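印刷する | メールで送る

9月　文・ンガン・ルオン（Ngân Lương）

共同ランドリー「Lò」だより　洗濯機の「もう一枚」を見逃さない!

Lòの洗濯室を使い始めてから、洗濯がすっかり楽しみになってしまいました。以前は「とにかく詰め込んで、回して、終わり」だった私が、いまでは脱水のあとにドラムの中をのぞきこむのが習慣になっています。今月はその洗濯室の話をたっぷり書かせてください。

きっかけは、忘れ物かごの中身でした。8月の終わりにパルヴァティ・ナンビアルさんと一緒に整理したところ、出てきた衣類は全部で40点。靴下が圧倒的に多いのですが、下着、ハンカチ、子どもの肌着、そして立派なカーディガンまで入っていました。持ち主に返せたのは11点です。カーディガンは2階のアジト・アミンさんのもので、「冬からずっと探していた!」と大喜び。かごの前で羽織って、そのまま帰っていかれました（まだ暑い日だったのに）。

残りの衣類は、入口横の棚にきれいにたたんで置いてあります。心当たりのある方は、9月いっぱいのあいだに見に来てください。片方だけの靴下は洗濯ばさみでひもに吊るしてあるので、遠くからでも柄がよく見えますよ。眺めているだけでもけっこう面白いです。
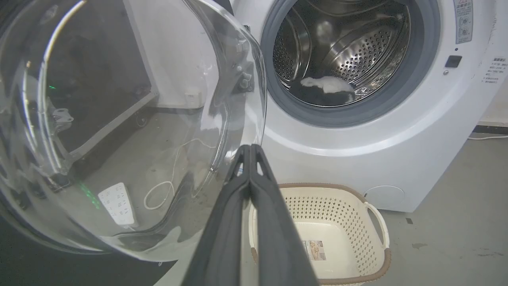

取り出し忘れは、圧倒的にドラム式で起こります。縦型は上からのぞけば底まで見えますが、ドラム式は立ったままだと奥の上半分しか目に入りません。それに脱水で壁に張りついた薄手のものは、思いがけないところに残っています。黒っぽい服なら、ステンレスの内側では目立ちそうなものなのに、丸い口のまわりのグレーのゴムパッキンのすぐ向こう、ドラムのいちばん底にあると、手前の縁のかげに入って見落としやすいんです。白いところのある服だと、その白がいい目印になってくれます。私のおすすめは、扉を大きく開けて、しゃがんで、まず底、それから上。最後に手でドラムをゆっくりひと回しします。穴のあいた内壁を手のひらでなでていくと、薄いハンカチも指先でわかります。慣れれば本当にあっという間です!

ゴムパッキンのひだも、ぜひ一度めくってみてください。ニ・ヴィさんは先日ここからヘアゴムと小さなボタンを見つけ、ボタンはその日のうちにブラウスへ縫いつけたそうです。ひだには糸くずもたまります。湿ったまま放っておくとにおいのもとになるので、使い終わりに乾いた布でぐるりと拭いておくと、次の人がとても気持ちよく使えます。布は洗面台の下の引き出し、青いラベルのところに入っています。使った布は隣のバケツへどうぞ。

扉の内側も同じ布で大丈夫です。透明な扉は水滴の跡がつくとくもって見えますが、拭いたあとの、あのつるんとした丸みがなんともいえず好きで、私はつい二度拭きしてしまいます。

それから、色ものと白いものの話を少し。黒い服と白い服を一緒に回してもいいですか、という質問をよくいただきます。何度も洗って色落ちが落ち着いたものなら、私は冷たい水で一緒に洗ってしまいます。買ったばかりの黒いTシャツやジーンズは、最初の何回かは別に。不安なときは、ぬらした白い布を縫い目の裏に押し当ててみてください。色がうつるようなら、まだ単独で洗ったほうが安心です。アジトさんはこれをせずに、お気に入りの白いシャツを上品な灰色にしたことがあります。ご本人はいまも気に入って着ています。

洗濯ネットも新しくしました。大きいものと小さいもの、どちらも棚のいちばん下です。靴下は小さいほうに家族ごとまとめて入れると、迷子がぐっと減ります。わが家では洗う前からネットに脱いだ靴下を入れるようにしたら、片方だけ行方不明ということがほとんどなくなりました。干すときに組み合わせを探さなくていいのも最高です!

次の「洗濯室おしゃべり会」では、ソン・マックさんがシャツの袖のアイロンがけを見せてくださいます。袖だけです。でもソンさんの袖は本当に見事なので、しわくちゃのシャツを一枚持ってぜひいらしてください。お茶はこちらで用意します。午後3時から、洗濯室の奥のテーブルで。

印刷する | メールで送る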